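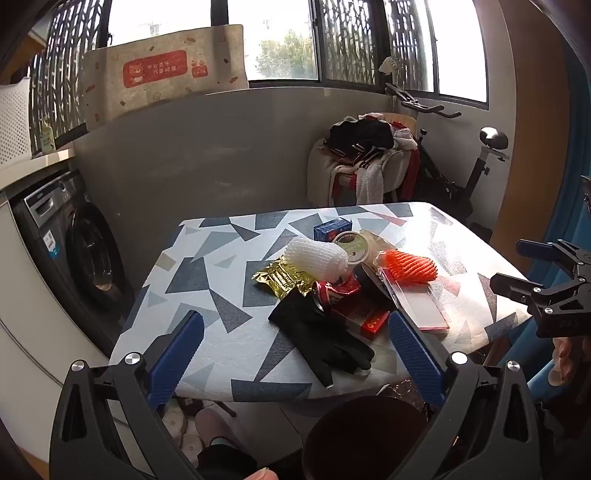 Stiltent notebook, handheld collection, mixed-pile sorting
September 2022

Site: utility room, table in the middle, windows on the far wall. Two handheld grippers, blue pads on both. Patterned cloth left on the table for the whole block.

Task as written on the sheet: take items one at a time from the heap on the right-centre of the cloth and set them down on the empty left side. Either hand may pick. No throwing, no sweeping with the side of a jaw. Episode ends when the right side is clear or at the time limit, whichever is first.

Target for the site is 267 episodes. Have 238 on disk after today, 5 of them flagged. Flags are all the same fault: pose track jumps when the operator leans toward the windows. Strong daylight through the middle pane, low texture on the gray paneling under it. Moved the start position half a step back and told the operator to keep the cloth in view during the approach. No flags after that, but the sample is short.

Item notes

Foam fruit nets. Easy to close on, hard to release. The mesh hangs on the ribs of the pad and comes back up with the jaw. Operator has started shaking the tool to drop them. Do not want that in the data. New instruction: open fully, wait one beat, retract straight up.

Gold foil wrapper. Width signal is close to useless, jaws read nearly shut with or without it. Label success from video only.

Black glove. Fold and cuff position change every reset. Keep. Best item in the set for variety. When it overlaps the red box, the operator takes the glove first almost every time, so the policy will learn that order. Acceptable for now. Note it in the card.

Crushed can. Grasp across the body, not the rim. Slips when taken by the end.

Clear case with the pinkish-red edges. Longest item. Reflections off the lid at some angles. If one hand can't lift it cleanly, use both and tag the episode bimanual.

Tub with green lid. Fine upright, rolls when tipped. Leave it tipped in half the resets.

Resets: the pile is being rebuilt too neatly, flat items always to the back. Plandbridge had the same problem in May and ended up pouring the items out of a bag. Do that from the next block on, no touching up afterward.

Calibration: width check at open and closed before each block, both tools. Right tool was reading slightly wide at closed, re-zeroed, logged. Pivot screws checked, none loose.

Upload to Simiyu started, first 100 episodes verified by checksum. Rest overnight. Don't wipe the cards until the count matches.

To do
- finish remaining episodes with poured resets
- rerun tracking on the flagged ones with the longer window
- write bimanual tag into the Flondero schema, currently only a free-text comment
- second cloth, plain, for a small held-out set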